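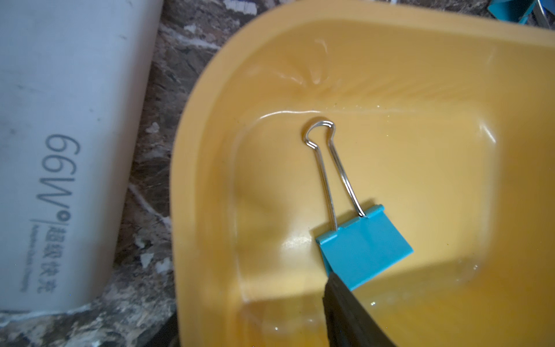

Unit 4, Handout 3: Picking small metal parts from a wet tray
Prepared by Cempaka Rondonuwu, revised 5/10/22

Please read this before the lab at Culside. Last time we spoke about grippers which do not close fully. Today the fault is a different one: the fingers close, the controller reports "grasp OK", and the part is still in the tray.

1. What was recorded

The Paewai cell made 500 attempts in June. The controller reported 449 good grasps. When Walid Majali checked the logs against the wrist camera, he found that 185 of these were false. The clip had slipped out before the arm was lifted, or it was never held.

2. Why the controller believed it

The grasp check uses finger width only. If the fingers stop before they are fully closed, the software decides that there is something between them. With a binder clip this is a weak test. The fingertip can go under the jaw end, press on the floor of the tray and stop there. The width looks correct, but the finger is holding plastic.

3. What the liquid does

A thin film of liquid has two effects, and students often mix them up.

Friction: painted metal on a wet surface slides away at a small push. The clip turns around its own handles and the grasp point moves.

Vision: a glossy wet floor gives bright streaks, and the wire handles of a clip are bright also. The detector joined a reflection to a handle and placed the centre of the clip too far towards the rim.

4. Safety

Water near a robot cell is an electrical matter too. Keep chargers and power adapters off the bench when a tray is wet. In the June runs this rule was not followed -- I ask you to follow it. Press the stop button before you put your hand in the tray, also when the arm seems to be waiting.

5. For the lab

Add a second check after the lift, using motor current or the camera. Write down which false grasps your check would catch and which it would miss. Bring your log on paper, one page is enough.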